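Let the sim people write the rules too

I've been reading draft guidance for warehouse and packing-shed robots for most of January, which is a strange way to spend a summer, and I have a bone to pick. Actual hardware gets pages and pages. Guards, stops, clearances, who's allowed to stand where, what colour the tape on the floor should be (yellow, and they feel strongly about it!). Then you get to simulation and there's one limp paragraph saying that testing in a virtual environment "should be appropriate to the application". Appropriate how? Says who?

I work on fruit handling at Onham. We're small, we share a shed wall with a tyre place, and nearly everything our arms do gets tried in a simulator first. So when a customer asks me how we know a pick is safe for the fruit, a fair chunk of my answer rests on pictures of things that don't exist. I'm fine with that. I just think we should have to show our homework.

My first proposal is dull, and I love it. Every claim about a simulated test should travel with the view the robot was given. A nice wide beauty shot for the brochure is no use to anyone trying to check your work. I want the close one, ugly bits and all, with whatever the lighting did to the tabletop left in. 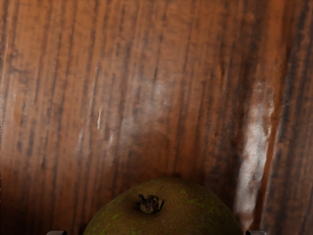 Fingertips open either side of the fruit, simulated wood tabletop. Note the pale streak to the right.

Look at how much of that view is wood grain. If you were checking a vision system you'd want to know how it copes with those dark stripes, and whether a milky patch beside the fruit changes where it thinks the edge is. You'd also want to know how it goes when only the top of the fruit is showing. Those are questions a reviewer can only ask if they've seen the thing, and under the current draft I could hand over a pass rate and a handshake and be on my way.

Second proposal: say what you varied. We had a run of 89 trials for the Schumacher tender and I was pretty chuffed with it, until a colleague asked how many tabletops we'd used. Two. The fruit had been shuffled every which way, the lights had moved a bit, and the bench had barely changed. It was still a useful run, but it was a test of fruit positions, and I'd been calling it a test of the picker. A one-page table would've caught me out in the first minute. Surface, lighting, object, starting pose, what moved and what stayed put. Fill it in, attach it, done.

Third, and this is where I lose friends: write down the failures by type, including the boring ones. The people at Wavemport argued with me over this at some length (and over a very good lamb roll, so no hard feelings). Their view is that sim failures are cheap, you get thousands of them, and a list will frighten buyers who don't know how to read it. I get it. I've sat across from those buyers. But a fingertip that brushes the skin on the way down is a bruise waiting for a box, and I'd much prefer a grower heard it from me than found it in the cool store.

What I don't want is a licence scheme, or some 14-part form that only the big outfits can afford to fill in. The Olby guidelines went down that road and I've yet to meet a small shop that got past the glossary. Keep it to the view, the table and the failure list. We've started doing it for our own jobs and it adds maybe a morning, most of which is me looking for the right folder.

Comments on the draft close on 2024-03-29. Mine's in already, and it's a fair bit grumpier than this.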